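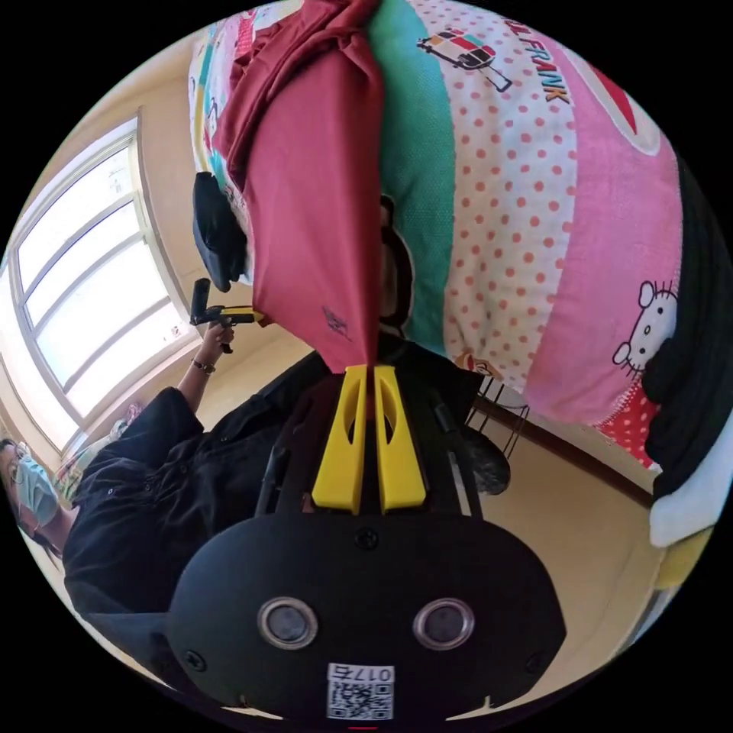 **Washed feather pillows still smell and have gone lumpy – can they be saved?**

Posted in Laundry and Textiles by **Ruby-Lee Pomare**, Skovenbridge
Viewed 2946 times

I have four feather pillows that came with the house contents when my aunt moved into her flat. They are good ones, heavy, with a proper cotton ticking, and I would like to keep them if I can. They had been in a cupboard for a long time and smelt musty, so last month I washed two of them in my machine at home.

What I did: two pillows in together, 40 degrees, normal amount of bio liquid, a bit of fabric softener, ordinary cotton cycle with a full spin. Then I hung them over the airer in the back bedroom. It was February and the heating is only on mornings and evenings. After three days they felt dry on the outside so I put covers on them and put them on the bed.

Now they smell worse than before I washed them. It isn't the old cupboard smell, it is more like a wet dog. They also have hard lumps in the corners and nothing at all in the middle.

My questions are:

- Have I ruined these two or can I wash them again?
- Should I use something different on the other two?
- Is it worth paying for the launderette? The one in Stetholm has big machines but it is 12 pounds for a wash and dry, and for that I could nearly buy new ones.

I don't have a tumble dryer. The machine is an ordinary 7 kg front loader. The labels on the pillows have faded so there is nothing to go on there.

---

**Sunita Obi**

You haven't ruined them. What you describe is damp feathers. The outside of a pillow dries long before the inside does, and the wet dog smell is what feathers do when they stay damp for days. The lumps are wet feathers stuck together. Both should go once they are dried right through.

I would do the following with the two you have already washed.

1. Take the covers off and wash those separately.
2. Go round the seams and check for weak places. If you can see quills poking through along a seam, stitch it before you do anything else. A burst pillow in a machine is a job for a whole weekend and possibly an engineer.
3. Wash again, two at a time so the drum is balanced. Use a small amount of liquid meant for wool or down, a third of what you would use for a normal load. No softener. Softener coats the feathers and makes them clump, and bio liquid isn't kind to them either.
4. Set it to 40 and add an extra rinse. If your machine has an extra rinse button, press it, and if it doesn't, run a rinse and spin on its own at the end.
5. Spin at 800 or so, then take them out, turn them round, and spin again. You will be surprised how much more water comes out the second time.

Then the drying. I know you said you have no dryer, and in winter this is the part I would pay for. Most launderettes will let you use the dryer on its own without the wash, so ask in Stetholm what that costs. Low or medium heat, two pillows per dryer, with a couple of clean tennis balls tied in socks. Stop it every 15 minutes, pull the pillows out, and break the lumps up with your fingers through the ticking. Mine took 55 minutes for the pair last time, and I gave them another go afterwards as one corner still felt cold. Cold in the hand means damp, whatever the rest of it feels like.

When you get them home leave them without covers in a warm room overnight before they go on the bed.

For the other two, try airing before you wash. If it is only a cupboard smell and there are no marks, a dry breezy day on the line may be all they need. Peg them by two corners, turn them at lunchtime, and bring them in well before the evening damp. Two or three days of that did the trick for a set my mother had in the loft.

One other thing – if you see grey or black speckling on the ticking that doesn't brush off, that is mildew and I would not keep that pillow. Washing gets rid of some of it but not what has gone into the filling.

---

**hanelitz_road**

I'd bin them. You can get a pillow for a few quid and they're supposed to be replaced every couple of years anyway. Feather ones make me sneeze.

---

**Tam in the top flat**

I don't agree with throwing them out. Old ticking is much closer woven than what you get now and if the feathers are any good it is worth the bother.

To see whether the feathers are any good, lay the pillow flat when it is dry, fold it in half, press the air out and let go. If it opens up again on its own there is life in it. If it just lies there folded, the feathers are broken down and no amount of washing will bring them back. Do this on the two unwashed ones before you spend any money.

I have never used a launderette for mine. I wait until the end of May and do them all then. They go on the line first to drip, then flat on a clothes airer in full sun, and I give them a good shake and a thump every time I walk past. It does take three days, sometimes four, and they come in at night. I wouldn't try it indoors in winter unless you have a dehumidifier in a small room with the door shut. We have an old Yazzie one that we use for the washing generally and it would probably manage a pillow in a day and a half, but I haven't timed it.

If one turns out to be too flat but the other passes the fold test, you can put the feathers of the flat one into a floor cushion or a draught excluder. Do it outside, or in the bath with the window shut, and open only a hand's width of seam. Wear something you don't mind shaking out afterwards.

I would also get zipped protectors for whichever ones you keep, under the normal pillowcase. They go in with the sheets every few weeks and the pillow itself then only needs doing once a year or less.

---

**Ruby-Lee Pomare**

Thank you all. The launderette does do dryer only and it was a lot cheaper than I thought. I rewashed the two with wool liquid and the extra rinse and took them down there this morning with the tennis balls. The lumps have gone apart from one small one, and there is only a faint smell if I put my nose right in.

I did the fold test on the other two. One sprang back and one didn't move, so I will air the good one when the weather picks up. I haven't decided about the flat one. There is a draught under the kitchen door so it may end up there.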